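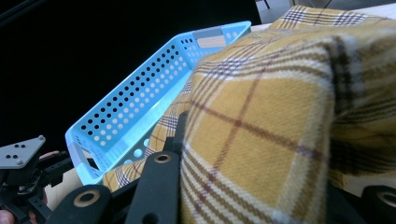
18 June 2025, bench notes, Windholm handhelds

Back on the finger comparison, Daker set against Fomilo set, same blue basket and the same yellow plaid cloth as the last round so I'm not changing two things at once. Ynyr Gape wants a pick by the end of the month and keeps asking me which one I "like", which is a fair question and I still don't have a clean answer!

Stuffing the plaid in is the part that shows up bad fingers. Bunched up it's thick, and the fold wants to spring back over the rim the moment you let go. I did 10 runs with the Dakers and 10 with the Fomilos. The Dakers felt better for pushing (you can lean on a fold and it goes where you want), but they pinch too much cloth at once and then I'm dragging half the thing back out with me. The Fomilos let go nicer. 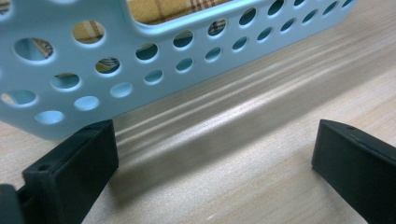 Camera side, I'm worried about those rows of holes. The plaid peeks through some of them and the Ban tracker jumps whenever the side wall fills the view, plus the shine on the tabletop doesn't help. Dropped the exposure from 500 to 112 (whatever units the Ban menu uses, the manual doesn't say) and the jumping calmed down a lot, though now dark folds go to mush. Somewhere in between, probably.

To do: try both sets on the rim by itself, no cloth. Ask Ynyr where the spare Fomilo screws went. Re-zero the left handheld before anyone logs more runs on it.

Last updated by bench 2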